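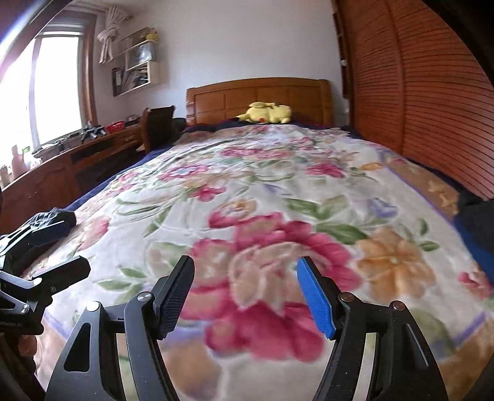 Thick blanket won't lie flat on a big bed, any tricks?

Asked in Bedding and Linen, July

I've inherited one of those lovely heavy blankets with enormous flowers all over it and I am completely in love with it. Off-white background, great big pink blooms, lots of green leaves. It makes the bedroom look so cheerful! The trouble is making the bed with it. The bed is a wide one with a wooden headboard, and I do it on my own before work at 7 in the morning, or try to. By the time I've pulled one side straight the other has gone up like a sail, and I end up doing laps round the bed.

Two things I'd love help with. First, is there a proper order for doing it single-handed? Second, how do I get the pattern to sit in the middle? With a plain blanket it wouldn't matter but when the biggest flower is off to one side my eye goes straight to it every time I walk in.

Also, can it go in an ordinary washing machine? The label has gone. Mine is an 8 kg Kirmont.

Thanks in advance, this site sorted out my curtains last year and I've been telling everyone about it.

3 answers

Keith Sutcliffe
43 people found this helpful

Oh, I do love these blankets! My mum had one with orange roses and we fought over who got it on cold nights. I used to make up rooms at a guest house in Cullcombe and we had the thick ones on every bed from autumn onwards, so I've wrestled with a fair few.

Do it from the foot of the bed. Everyone starts at the pillow end and that's where the laps come from. Fold the blanket in half lengthways on the floor or over a chair, pattern on the inside, and lay it on one half of the mattress with the fold running straight down the centre. Take your time getting that fold in line with the middle of the headboard. Then go round to the other side, take hold of the top layer and open it across. You've walked round once and the middle of the blanket is on the middle of the bed.

After that stand at the foot, get a good handful of each corner and give it one big slow lift, up and down, letting the air out towards the pillows. Slow is the word! Flap it hard and it'll shift. Then smooth with your forearms, from the centre out to the sides. Hands leave dents in the pile, forearms don't.

For the flower: check whether the main one really is in the middle of the blanket before you blame yourself. On plenty of them it isn't. If yours is off, forget about the edges, centre it on the flower and let one side hang a bit lower. If the low side is against a wall or away from the door so much the better. I put a little stitch of coloured thread on the hem at the foot, in line with the flower, and match it to the middle of the mattress each morning. Takes seconds and it's a treat to walk back in and see it right.

Don't tuck the sides if it's properly thick. Tuck the foot only, and only if you like your feet held down, which I can't stand.

Clear the bed first as well, everything off. Even a cardigan left on one side will have the whole thing pulling crooked.

Américo Peixoto
24 people found this helpful

Keith's fold-in-half method is the one I use too, it's brilliant. I'll take the washing question.

Weigh it dry before anything else. Stand on the bathroom scales holding it, then without it, and take one from the other. Your 8 kg is the figure for a full cotton load, and a thick blanket fills the drum long before it reaches that. If you can't get your whole hand in above it once it's loaded, it's too tight to rinse and you should take it to a launderette with the big machines.

If it does fit: cool wash, a small amount of liquid (powder gets stuck in the pile), no softener, and the spin turned down to 400. It will come out heavy, so have someone help you carry it to the line, or use a tub. I hang mine over two lines with a gap between so the air gets up the middle. A warm breezy day does it lovely. Give it a shake halfway through and brush the pile with a soft clothes brush when it's dry, and the colours look wonderful again.

With no label you don't know what it's made of, so try a damp white cloth on the darkest pink first, somewhere near the hem. If colour comes off on the cloth, leave it to a cleaner. And keep it out of the tumble dryer until you do know.

I had one on a Hasero bed frame with a slatted foot and used to dry it over that in winter. Not ideal, the slats left marks for a day or two.

mensah_towers
3 people found this helpful

just get a bigger blanket. if it hangs down nearly to the floor both sides you can't tell if it's straight. also safety pin at the bottom corner under the mattress stops it creeping in the night, works for me, mind your toes

Reply from the asker: Did the fold this morning and went round ONCE. Thank you Keith! Thread marker going in tonight, I've found some green that matches the leaves. Scales next, though the blanket is nearly as wide as I am tall so that should be a sight.

Reply from Keith Sutcliffe: Smashing! Use a brighter colour than the leaves though, or you'll be hunting for it at 7 in the morning.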